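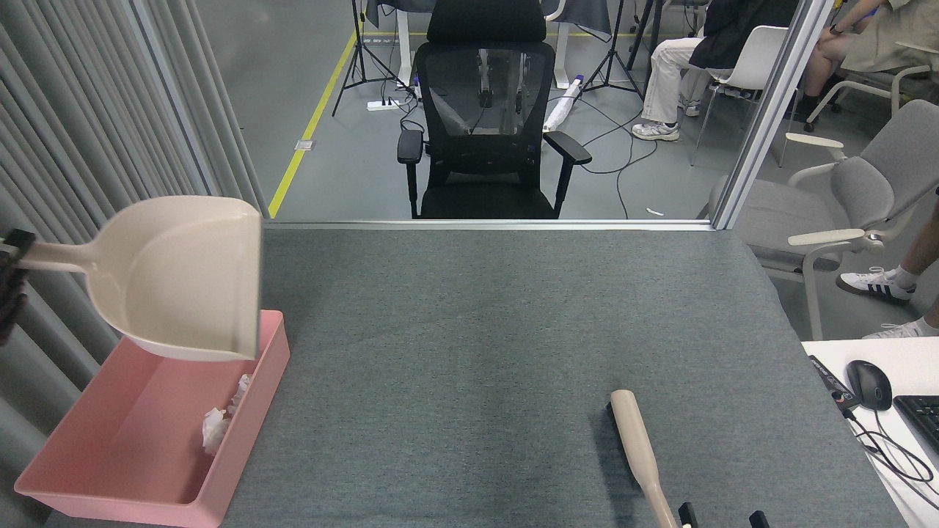
福鲁格·卡里米(Forough Karimi)听说我要写这篇,先泼冷水:扫地这种活别买双臂,单臂加个吸尘头就完了,省一半钱。她的原话我记下了,后面再说同不同意。

Trondico 双臂桌面套件 试用记
2021年9月11日,星期六
打印本页 | 用电子邮件发送

先说结论,赶时间的看这段就行。硬件七分,软件五分,说明书两分。做示教、做双手配合的值得买,想买回去当清洁工的别买。

价格。标价2784欧,我从 Vinumcombe 订的,运费另算,标准两指夹爪含在里面,腕部线缆也含。急停按钮不含!要另配。这个我觉得说不过去。

安装。一个下午。底座螺丝配了两种长度,袋子上没标,先拧错一遍。线太短,左臂的线刚刚够,转到最外侧就绷着,后来自己加了延长线才踏实。

测试任务选的簸箕加刷子,扫纸团,倒进托盘。听着简单,其实挺刁:一只手要把簸箕口压平贴住桌面,另一只手推刷子,力气大了簸箕跟着跑,力气小了纸团原地打转。完了还得端平,挪到托盘上方,再翻腕倒下去。哪一步歪一点都白干。

示教跟手感不错,延迟能感觉到,但不烦人。我录了100段,自己嫌烂的没删,一起丢进去训练。第一版惨不忍睹,簸箕老是翘着头。补录300段,专门录贴桌面那一下,好多了。

夹爪是这套里我最满意的部分。细长柄夹得住,不太打滑,扁柄差些,得斜着夹。指面软垫能换,原厂垫子偏硬,我换了薄一点的。指尖开合的声音比我上一套小很多,晚上在家里跑也不招人骂。

软件就不夸了。界面中文翻译一半,另一半英文,有个按纽写着"回家",点下去是回零位,第一次点的时候两条手臂一起动,吓一跳。录制文件默认存在系统盘,满了不提醒,直接停录。丢了一上午的数据。固件升级要拔掉一条臂再插,两条一起升会卡住,论坛上搜到的,说明书里没写。

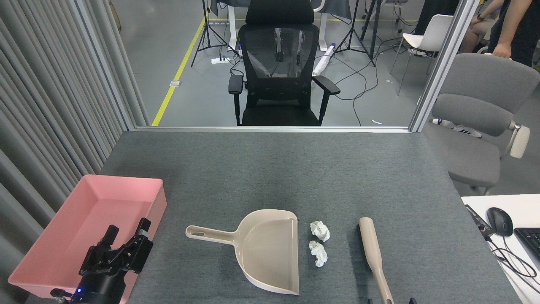
倒完以后纸团粘在簸箕上怎么办?在示教里加一个轻抖手腕的动作,抖两下,幅度别大,单独多录几段,模型学得很快。

刷子比簸箕难伺候。刷毛有弹性,碰到纸团以后夹爪那头反馈很弱,基本靠眼睛。所以相机位置比什么都要紧,头顶那路一定要同时看得到簸箕口和刷毛,腕部那路倒是可有可无。我前后挪了三次支架,每挪一次,之前的数据就不大好用了。支架定死再录,切记。

桌面也有讲究。铺毛毡摩擦大,簸箕不乱跑,可刷子推着也费劲。光桌面正好反过来。我两种都试了,最后留了毛毡。

跟 Kordestani 那套比:那套臂展长一截,软件成熟得多,但是贵,而且夹爪是自家接口,换别的末端得买转接件,报价1369欧,只是转接件。看完就关网页了。Atcombe 的我没摸过,不评。

回到卡里米那句。光论把桌子弄干净,她对。可我买这个是要练双手配合的,吸尘头练不出来。埃尔达尔·德米尔塔什(Erdal Demirtaş)跟我意见一样,不过他嫌负载小,端满一簸箕螺丝就开始往下沉。我试了,确实沉,纸团随便端。

售后。写过两封信,一封隔天回,一封到现在没回。没回的那封问的是延长线会不会影响保修,有知道的麻烦留言。

缺点再补几条,想到哪写到哪:腕部指示灯太亮,晚上晃眼,贴胶带了。外壳爱沾灰。备用螺丝给得小气。包装倒是很厚实,箱子建议留着,退换要原箱。

固件下个版本说要改存盘路径,出了我再来更新。

打印本页 | 用电子邮件发送
本站使用 Cookie 以改善浏览体验,继续浏览即表示同意。
版权所有,转载请先联系本站 | 联系我们 | 返回顶部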